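Stunden Starter Gripper Kit: a term with it in our after-school robotics club

Posted in June by Trudy

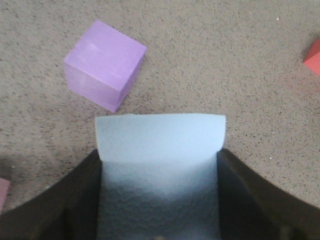 Pale blue between the fingers, purple and red still waiting on the carpet.

I've been running the robotics club at Graltmont for a while now, and I get asked about kits more than anything else, so I figured it was time to write up the one we've used all spring. It's the Stunden starter set: small arm, two-finger gripper, little wrist camera, power supply, a bag of screws and a printed booklet that I'll get to in a minute (oh, the booklet). We paid $450 for it out of our bake sale money and I have OPINIONS.

First, who was using it. We have 15 kids, mostly sixth and seventh graders, and one arm. I split them into crews that took turns driving, coding and resetting the blocks, and the resetting crew turned out to be the popular job, go figure. Ebony Paewai helped me on build day and she's a lot handier than I am, so keep that in mind when I say assembly was fine.

Assembly was fine! It took us two meetings. The joints go together with the same size screw all the way up, which I loved, and the cables are labeled at both ends. The one place we got stuck was the wrist, where the booklet shows the bracket from the back and then from the front without telling you it flipped. We put it on upside down, took it off, put it on upside down again. If you buy this kit, page 14 is the one to read twice.

Now the gripper. I really like the gripper. The fingers are big and dark and matte, so you don't get a bunch of glare coming back at the camera, and they're wide enough that a kid who lines up a little crooked still has a decent shot at grabbing the thing. With the foam blocks we had great luck once we turned the closing force down from where it ships. Out of the box it squeezes way too hard, and a couple of our blocks have the dents to show for it. There's a setting for it in the software, two menus deep, and I'd change it before you hand the controls to anybody under twelve.

Thin stuff is harder. The kids wanted to try it, naturally, and soft flexible things are a whole different project from cubes. The grip wants to crinkle them, and where the loose end goes is anyone's guess. Declan Lowther wrote three versions of his pickup program trying to get the approach angle right and filled half a notebook doing it. I don't hold that against the kit. For this price I'd expect cubes, and cubes it does.

The camera is the part I was most on the fence about. It sits low and close, so a lot of what you get is fingers. Great for seeing what you're holding, not so great for seeing what's next, especially if your next block is way off to one side. Our workaround was to have the arm back up and look around before each pickup. That slowed every run down, but it also led to the best conversation we had all term, about what the program knows and what it only thinks it knows. Marama Faulkner drew it all out on the whiteboard and I left it up for weeks.

Color sorting worked better than I expected on our gray carpet. I'd worried about the speckles, but a plain, dull floor is pretty forgiving. Our trouble was telling red from pink. The sample code that comes with the kit has color ranges that are much too generous, and the kids had to go in and tighten them up by hand. Bring your patience for that one, and do it with the same lights on that you'll use later. (We tuned everything in the afternoon sun one time and had to start over the next meeting.)

The software itself is okay. Block coding is smooth, the text mode is a bit bare, and error messages come as numbers you have to look up. We saw error 872 so often it became a club cheer. It means the arm has been asked to reach too far, so now you know.

Support was good. I wrote to Stunden about a stiff elbow joint and had a friendly answer and a replacement part on its way before our next meeting.

How does it stack up against the Rusora arm we had before? The Rusora was quicker and its case was nicer, but its fingers were skinny and it dropped things constantly. I'd take the Stunden for a club any day. For one kid at home with lots of time to tinker, maybe the Rusora.

What I'd like to see in the next one: a longer camera cable, a booklet with bigger pictures, and a softer grip setting to start with. And please, a second bag of screws. Ours is down to four and I have a feeling the rest are in the carpet.

Four stars out of five from me. The kids voted five, and Declan would like it noted that he voted twice.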